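机器人开放日参观报告

课程:自动化导论(选修)
小组:第二组,本报告由我执笔

先交代一下,我们组原本报的题目是"超市自助结账",结果老师说已经有三个组在做了,于是临时改成了参观报告。现在想想真是赚到了!2018年3月13日,我们坐了一个多小时的车,去Nogueira实验室看他们的开放日。公交坐过了一站,又往回走,到门口的时候前面已经排了长长一队,签到表上我是第68号。

接待我们的是Luana Figueiredo,实验室的工程师,中文说得比我想象中好太多(她说是在成都念的硕士,还问我们食堂有没有冒菜)。她没有放PPT,直接把大家领进了里间,说先看干活,看完再提问。我个人非常赞成这种安排,因为上学期那次参观我们在会议室坐了一个半小时,最后只隔着玻璃看了五分钟机器。

他们这套系统叫Skasumau,我问了两遍才把拼写记对。简单说就是一条机械臂,末端装一个两指夹爪,手腕的位置再装一个小相机,练习的内容全是家务:捡衣服、收拾地上的杂物、把垃圾扔进桶里。听起来很无聊对吧?我一开始也这么觉得。我心里想的机器人是汽车厂里焊车门的那种,火花四溅,结果来了是看它收拾屋子。可是Luana说,焊车门的位置每次都一样,地上的一团衣服可没有哪两次长得一样,所以后者难得多。这句话我记在本子第一页了,后来写报告的时候发现它差不多就是整个参观的主题。

现场演示分两段。第一段是人来遥控,操作员坐在旁边,手里拿着一个像游戏手柄又不太像的东西,机械臂跟着他的手动。旁边的屏幕上一直放着手腕相机的画面,我基本上全程都在盯那块屏幕,比看机械臂本身还有意思。从那个角度看出去,夹爪大得吓人,墙角和地面反而只剩下一点点。 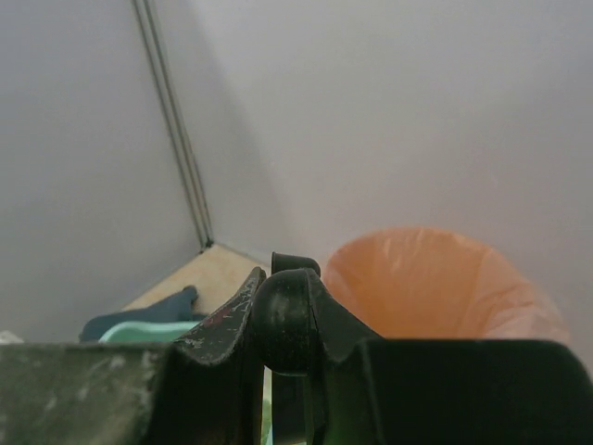 我们组的同学问,夹爪自己挡掉了那么多画面,怎么不把相机装高一点?Luana说他们试过,装高了能看见的范围是大了,可是手指快碰到东西的那一下就看不清楚,而最容易出错的偏偏就是那一下。所以他们的办法是两个都要:手腕上一个,房间里再架一个,一个看细节,一个看全局。我回来查了一下课本,第七章讲"手眼系统"的时候画的就是这两种装法,课本里叫"眼在手上"和"眼在手外"。上课的时候我完全没听进去,看了一次现场马上就懂了,有点对不起老师。

还有一个我自己注意到的事:夹爪很旧。我以为实验室的东西都是亮闪闪的,可它的一根手指上全是刮痕,灰的白的一道一道,旁边那块板上的漆也花了。我问是不是快坏了,她笑了,说外壳花掉不影响用,他们真正担心的是手指合拢的位置准不准,每天早上开机都要先校一次。校准的过程我们没赶上,据说要十来分钟,得早到才看得见。

第二段是让它自己来。这里要老实写:没有第一段那么顺。第一次它伸到一半停住了,在空中犹豫了好久,围观的小朋友开始给它喊加油(真的喊了,特别大声)。第二次好一些。工作人员一点都不尴尬,直接把电脑上的记录翻出来给我们看,说到开放日前一天为止他们一共录了1719段遥控操作,其中能拿来训练的还要再筛一遍,画面糊掉的、操作员手抖的、中途放弃的都要去掉。我问录多少才够,她说最早定的目标是1000段,录完发现不够,就接着录,现在已经不定目标了。

我们还参观了隔壁的控制室,门上贴了一张纸写着Stargate。大家都以为是什么高级系统的代号,后来才知道是因为那扇门的感应器老是失灵,要站在前面等很久才开,学生就给它起了这么个名字。控制室里负责存数据的服务器叫Nurno,名字的来历连Luana都说不上来。这部分我拍了不少笔记,不过大多是关于网络和备份的,和我们这门课关系不大,就不展开了。

互动环节我也上手试了!任务是遥控机械臂夹起一块海绵,放到盒子里。限时两分钟,我用了89秒,听上去还不错,但是其中有一大半时间是在找海绵。只看手腕画面的话,人很容易失去方向感,我想往左,手却往前推,夹爪就一直往桌面上拱。我们组另外两个同学一个没夹起来,一个夹起来又掉了。试过之后我对那些遥控操作的记录佩服得不得了,一段一段都是人坐在那里慢慢弄出来的,弄完还得把东西放回原处再来一遍。

说说收获和不足吧,老师要求写的。

收获方面,第一是前面讲的相机位置问题,我们打算把它做成课堂展示的主要部分,用纸板和手机搭一个简易的"手腕视角",请同学上来试一试。第二是对"自动化"这三个字的理解变了不少,以前觉得就是编好程序让它跑,现在知道前面还有录数据、筛数据、每天校准这么一大堆事情。

不足方面,我们的提问准备得太随意了,出发前一晚才在群里凑了几个问题,有两个一听就是网上能查到的。另外没有人负责记录演示的成功次数,等要写报告的时候大家的说法都不一样,所以这里我只写了自己确定看到的两次。速度和力度的数据也没有问,夹爪到底能用多大的力,我只能写"不清楚"。

Luana说6月实验室还会再开放一次,到时候会多一个折毛巾的演示。我已经跟组员说好了要去,这次提前一站下车,早点到,争取看到开机校准。展示用的纸板模型目前只做好了两根手指,相机支架还差一截,等做完再把照片补到附录里。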